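Naming your sim runs: the rules we landed on
by Octavian Neagu - 25 July 2025

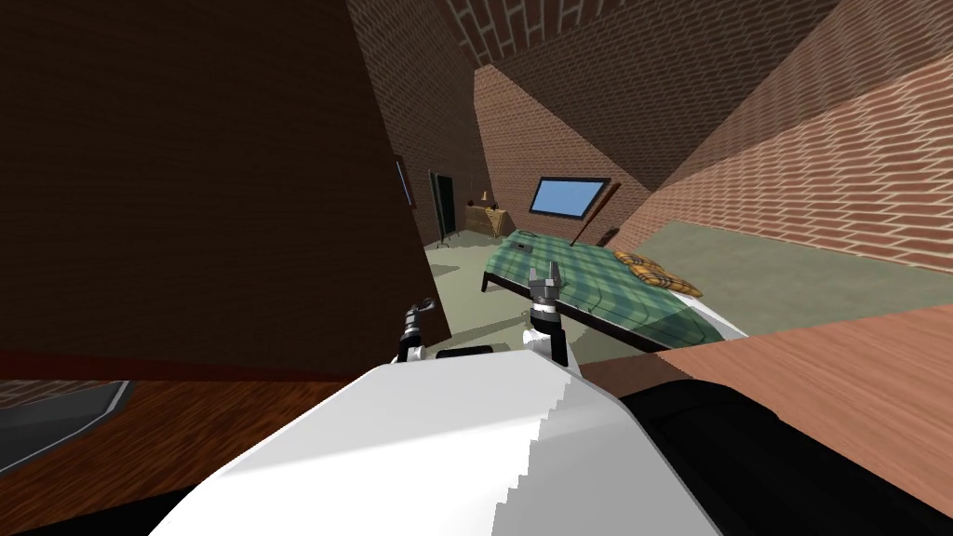 Bedroom layout in the simulator, both grippers up and the bed straight ahead.

Hi again! A few of you asked me to write up the run rules we've been using on Wisia, so I'm giving them this month's slot. They're short, and most of them came out of one bad afternoon in February when I sat down to sort 2,447 simulated runs and found that 248 of them had no note of which room layout they used. I could guess for the bedroom ones (brick walls and a green plaid bedspread are pretty hard to mistake) but guessing is a terrible way to keep records.

So, rule one. Every run gets the layout name and the layout version, written in before you press start. If somebody shifts the nightstand or swaps a countertop, that's a new version, even if it feels silly. Menon fills the version field for you now, so you only have to check it.

Rule two is about the starting pose. Save the joint values with the run and save a still from the robot's own view as well. I love the stills. You can flip through a pile of them in a minute and spot the one where the body is tipped or a gripper is parked somewhere odd, and you'd never catch that by squinting at a column of numbers.

Rule three: simulated and real results never share a table. Put the word "simulated" in the title of the chart too, where people will see it. The folks at Idden read our last report very carefully and still mixed the two up, and that was on us - we had it in a footnote on page 19.

Rule four, and I know this one is unpopular. Failed runs stay in. If a run crashed because the software fell over, mark it as a crash and leave it there. If the arm simply missed, that's a result and it counts. Cakent used to drop anything that ended early, and when we put 112 of those back in, the success rate looked a good deal less cheerful.

I'm still torn on how long we should keep the full video. My vote is to hold everything until the report is signed off and then keep only the stills, but a couple of you have argued for a lot longer. Send me your thoughts before the next issue and I'll print the best ones, including the ones that disagree with me!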